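**Ikhsan Yeoh**
Thread on stranded knitting and the wash basket. Long, mostly about floats. Mute if you came for the bicycle posts.

**1/**
Stranded knitting carries two yarns across the same row. Whichever colour isn't being worked travels along the back of the fabric as a loose strand. That strand is a float. Nearly every fault in a patterned sock is a float fault.

**2/**
A float that is too short pulls the stitches on either side of it together. The fabric puckers, and the sock won't go over the heel. A float that is too long catches on toes. Both can be avoided at the knitting stage and neither can be fully corrected afterwards.

**3/**
My limit is 3 stitches. Anything longer gets caught behind the working yarn halfway along. Some patterns allow five or more. Those patterns are usually for jumpers, where a hand goes down the sleeve once in the morning and that's the end of it.

**4/**
Stretch. A plain knitted tube has plenty. A stranded tube has much less, as the floats don't give. If you knit a plain sock on 60 stitches, do not assume 60 will do for the patterned version in the same yarn. Knit a swatch in the round, wash it, measure it over something the size of your heel.

**5/**
The swatch must be in the round. A flat swatch includes purl rows, and most people purl looser than they knit. I know this is in every book. I ignored it for the first Plulholm pair and they fit my nephew.

**6/**
Plulholm, for those asking last Thursday, is my own chart: small repeats, two colours, plain stripes between the patterned bands. No name in the wider world. It is written on squared paper and I am not typing it up yet.

**7/**
Why plain stripes between the bands: a single-colour round has no floats at all, so it stretches normally. A few of those rounds together give the leg some of its elasticity back. They also make it easier to count where you are.

**8/**
The cost is a change in gauge. Plain rounds come out slightly wider than stranded ones for most knitters, so the leg can look ribbed in the wrong direction – bulging at the stripes, drawn in at the pattern. Going down a needle size for the plain rounds fixes it. So does blocking, up to a point.

**9/**
Colour dominance. The yarn held below the other makes marginally larger stitches and stands out more. Choose one colour to be dominant and keep it there for the whole sock. If you swap hands halfway, the pattern looks faded from that round on and you will spend an evening blaming the dye.

**10/**
Dye, then. Very dark navy next to off-white is the worst pairing for bleeding, and also the one everybody wants. Test before casting on: wet a length of the dark yarn, press it in white kitchen paper, leave it until dry. Any blue on the paper, rinse the whole skein until the water is clear.

**11/**
Washing. Wool setting, 40 at the very most and preferably cooler, with a low spin. My machine has a programme called "delicates" that spins faster than the one called "wool". Read the booklet.

**12/**
Turn them inside out only if the floats are all caught. Loose floats on the outside will snag on zips, hooks and the drum itself. With loose floats, use a mesh bag and leave them right side out.

**13/**
Drying: flat on a towel, away from the radiator. Pull to length first, then to width. Pegging by the toe stretches the toe. Pegging by the cuff stretches the cuff. A sock blocker is fine if it's the right size and a nuisance if it isn't.
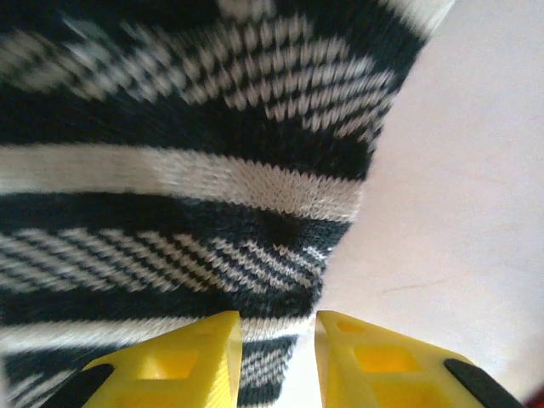 **14/**
Checking stitch tension is easiest on the plain rounds, where uneven loops have no pattern to hide behind. Look for a V that is fatter than its neighbours, then look at the one next to it, which is often thinner; the yarn can be shared out between them with a blunt needle. A wide off-white band with dark stripes above and below is a good place to start, as each loop shows up clearly. The small checks and the thin diagonals take longer, and I do those in daylight only.

**15/**
Dark yarn is harder to inspect than pale yarn. Hold the fabric over a lit window or put a white card inside the tube. Gaps show at once. A dropped stitch in navy can go unnoticed for months otherwise.

**16/**
Storage. Fold once across the leg and lay flat. Do not turn the cuff of one over the other to make a ball. It keeps the pair together and it wears out the cast-on edge, which has the least stretch of anything in a stranded sock.

**17/**
Mending: keep a few metres of both colours per pair. I wind mine onto card and write the needle size on it. Duplicate stitch over thin patches before they become holes. After that you are into reknitting the heel, and that's a separate thread.

**18/**
Replies so far. Yes, superwash is fine, but it grows when wet, so measure dry. No, I don't use a yarn guide ring. Yes, you can work both colours in one hand. It's slower for me and quicker for others.

**19/**
Needles: 21 cm circulars don't suit my hands, so I use double points. Others swear by them. The gauge is different on each, so finish the second sock on whatever you used for the first.

**20/**
Heel thread next, probably in February. I have one flap half done and the notes are in the wrong order.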